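July 14, 2023 — arm project, Stalovcombe summer club

Long one today! Mei and I got in early and spent most of the morning on the wrist camera exposure, which I had set to 3000 back when we worked under the old lamps. Way too bright for this table. Dropped it to 600 and the gripper finger finally has a proper outline against the white.

Shadows are the next headache. Booker's blob finder kept reporting an object where there was only shade (he was very proud of it for a minute or two). Three false hits on the first run, three more after he changed the threshold, so the threshold probably isn't the thing to fiddle with. Soledad wants to subtract a background shot taken from the same pose — I like that, but it means the arm has to come back to the same spot every time, and I don't trust the shoulder joint yet.

View from the wrist, nothing set down on the table, shadows and all: 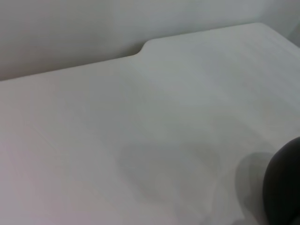 Page last changed: July 14, 2023, by Kenji Ferreira

I'd like to use the notch in the back edge of the table as our landmark, as it shows up nice and crisp against the wall. Mei thinks tape marks would be easier. Try both Monday?

To do: tighten shoulder, save the new exposure in the Metumard config (I forgot!!), ask Dolores for the spare cable.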